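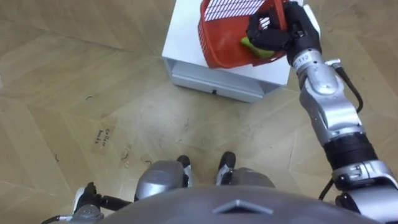
Red basket, white cabinet with the drawer.

From: Ekkachai Wattanapong
To: Grorkville small flats list
Date: 28 August 2026
Subject: Re: Bedside cabinet, what goes on top?

On the Sriwong thread you wrote:

> We've got the same low white cabinet by the bed and I can't
> keep the top clear. Glasses, chargers, a Skulla torch, 4 tubes of
> hand cream, all mine apparently. My other half wants a tray. I say
> a tray is a shelf for people who've given up. Does anyone use a
> basket, and does it look daft?

It looks a bit daft. You get used to it by the second week.

We went for a small red plastic one with latticed sides, mainly on the grounds that the bedroom is otherwise white, white and grey, and I was starting to lose things in it. The basket I can find in the dark. It came from the Starnier shop in June and cost less than the parking.

The rule in our house is that anything left on the cabinet goes in the basket, and when the basket is full somebody has to sort it out. I leave you to guess who. The drawer underneath was meant to take the overflow, but it's a shallow thing and has been full of instruction leaflets since we moved in. 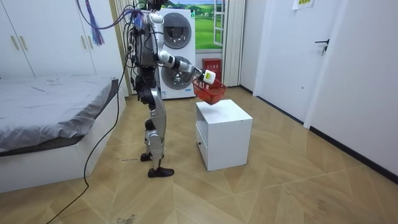 Same corner from further back, with the bed, the wardrobe and the washer-dryer.

Yes, the laundry lives in the bedroom. Before 100 of you write in, there was nowhere else to put it. It does mean a basket with holes earns its keep - lint and sand fall out of the sides and on to the floor, where I can ignore them properly.

Two bits of advice. Measure the top of the cabinet first, as our previous basket overhung it and went over every time the drawer was opened. And don't get one with a lid. We had one with a lid and it became a second cabinet.

Ekkachai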